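Can any machine cook a simple supper and clear up afterwards yet?
Posted by Nele Verstraete, Oct 9, 2025
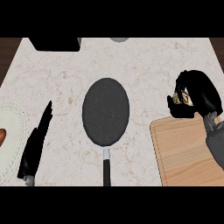
I've been wondering about this ever since my mother came to live with us in June. She is a wonderful cook, she still has all her opinions about onions, but her wrists are bad now and lifting a pan off the stove is more than she should be doing. I work until early evening, so what I'm really after is something that could get a bit of food into a frying pan, move it about, put it on a plate and maybe wipe down the counter. Nothing fancy! Toast and mushrooms would make her very happy.

My nephew keeps sending me links about kitchen robots and swears I could have one next year. My husband says I'd be better off with a slow cooker. Does anyone here know which of them is closer to right? We have a small kitchen and a stone counter, if that matters.

Colin Sugden

Hello Nele, and best wishes to your mother. I spent 35 years looking after packing machines, so take this as the view of an old shop-floor man who still reads up on things. I'd side with your husband for now, I'm afraid.

Picking a thing up and putting it down somewhere else is coming along nicely. In a practice kitchen on a computer, an arm can try the same move over and over without breaking any dishes, and that has helped a great deal. The trouble starts with food. A slice of bread squashes, a mushroom rolls, and no two are the same shape. At our plant we had a line that handled 263 cartons between stops and never minded, but every carton was the same as the last one. Swap in a different box and I'd be called down to sort it out.

Then there's the pan itself. It's heavy, the weight is all at one end, and once there's hot oil in it I wouldn't want a machine learning on the job beside somebody with sore wrists. I would look at a light pan with a second handle – my late wife had one and used it for years – and a countertop cooker with a timer.

Yvonne Bickerstaff

get an air fryer, mine was 49 dollars on sale and my dad is 88 and loves it

Ieva Raudsepp

I agree with most of what Colin wrote, though I'd be a little more hopeful about the clearing up. We have a robot vacuum and a dishwasher, and between them they take a good part of the evening's work away. Wiping a counter is still me with a cloth, since everything has to be moved off it first and then put back where it was.

One thing that helped when my aunt was in the same position was doing the chopping ahead. I'd fill 4 small tubs on my day off, and she only had to tip one into the pan, which stayed put on the burner, and then spoon the food out when it was done. She felt she was cooking, and I think that mattered to her more than the supper did. If your mother has opinions about onions, I suspect she'd like to keep a hand in too. Do let us know how you get on, and what she says about the slow cooker!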